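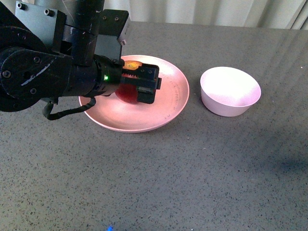

Six Months in the Redmont Low

I bought the Redmont Low in January, in the gray and gum colorway, and I have worn it most days since. I said in my first post about it that I would come back when I had some real miles on the pair, so this is that post.

For anyone who missed the first one, the Redmont is the shoe Memesus put out after they dropped the old Coltham. I had two pairs of the Coltham and skated both of them until the side stitching went. The Redmont uses a vulcanized sole like the Coltham did, but the toe is a little rounder and the suede runs farther back along the side. They also moved the ollie patch up, and that was the change I cared about most.
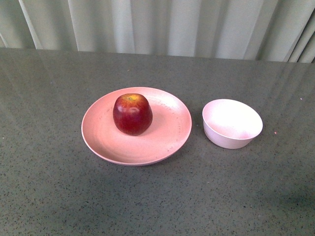

Balaskas

Sizing first. I wear a 9 in almost everything and I went with a 9 here. They were tight across the top of the foot for the first week. I skipped the top eyelet until they loosened up and then laced them normally. If you have a wide foot I would go up a half size. The Coltham ran long, so don't go by what you wore in that.

The suede has held up well. I skate three or four times a week, mostly flat ground and a low ledge behind the old supermarket, and I didn't get a hole until May. It was on the right shoe, just below the patch, and it was small. I put some shoe glue on it and it is still fine. On the Coltham I would have been through the first layer by March.

Laces are the weak point. I went through 3 sets. The bottom two eyelets sit right where the board drags, and there is no loop or cover to protect them. I switched to a waxed pair from the hardware store and those have lasted longer than anything that came in the box.

The insole is thin. It feels great for board feel and not great if you jump down anything. I tried a thicker one from an old pair of runners and it made my heel slip, so I went back to the stock one. My heels are sore after a long session, but I am not 19 anymore and they were sore in the Coltham too.

Grip is good. The waffle is shallower than I expected and it wore smooth under the ball of my back foot by April — that is normal for me. The rest of the tread still looks close to new.

Off the board they are comfortable enough for a full shift standing up. The gray hides dirt. I cleaned them once with a stiff brush and a little dish soap, and the color stayed the same. The gum sole has gone darker around the edges, and I like it better that way.

I also got asked in the comments whether the black version is the same shoe. It is the same shape, but the black one is canvas on the heel instead of suede. I tried it on at the shop and it felt a bit softer around the ankle. I don't know how it skates.

I would buy the Redmont again, and I probably will once this pair is done. The shop still had my size in July, in gray and in the navy. If Memesus adds a lace cover on the next run I will pick up two.

Next up is the mid top, which I have had for 8 days. I'll post about it after the ledge has had a turn at it.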